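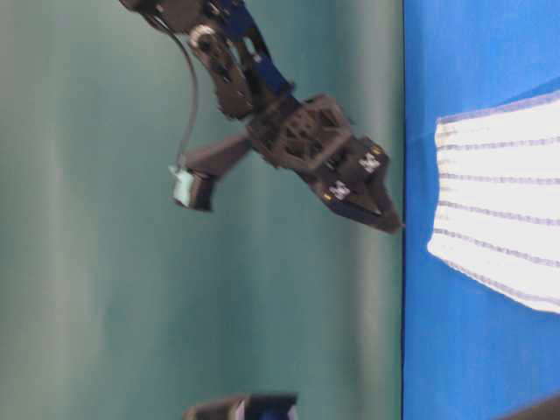
Saimi Lehtinen wants to know why a creek needs plants along its edge, when the water seems to get along fine by itself. Great question, Saimi! Let's wade in.

The strip of plants beside a creek is called the riparian zone (say it: rye-PAIR-ee-un). It's one of the busiest neighbourhoods in nature, and it has plenty of jobs.

Holding on tight
Every time it rains hard, the creek speeds up and tugs at its banks. Tree roots grip the soil like fingers in a sandbox. At Rissanen Creek, the bare bank by the footbridge lost 30 centimetres of dirt in one spring!

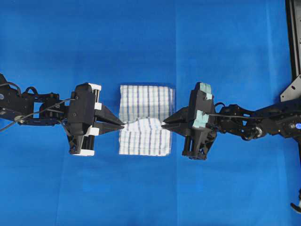 Grasses help too, because their thin roots fill in all the gaps between the big ones. Together they make a sort of net under the ground.

Cleaning the water
Rain washes mud, dog poop and bits of garbage off our streets. Before that muddy water gets to the creek, it has to squeeze through stems and leaves. It slows down, and lots of the mud drops out.
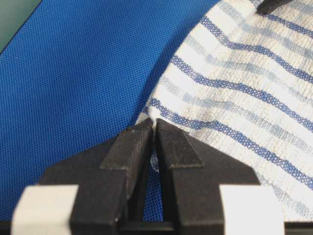

Clear water is wonderful news for mayfly babies, which breathe through gills and hate being covered in muck. Trout eat the mayflies, herons eat the trout, and everybody's happy (well, not the mayflies).

Keeping cool
Leafy branches make shade, and cool water holds more oxygen than warm water does. Last July, kids at Vultden Park planted 112 willow cuttings on the sunny side. They're already taller than my boots!

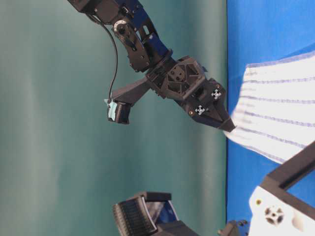
Try it yourself
Fill 2 trays with soil, one bare and one with grass growing in it. Tip them both a little, pour a cup of water at the top of each, and catch what runs out in a jar. Which jar is muddier?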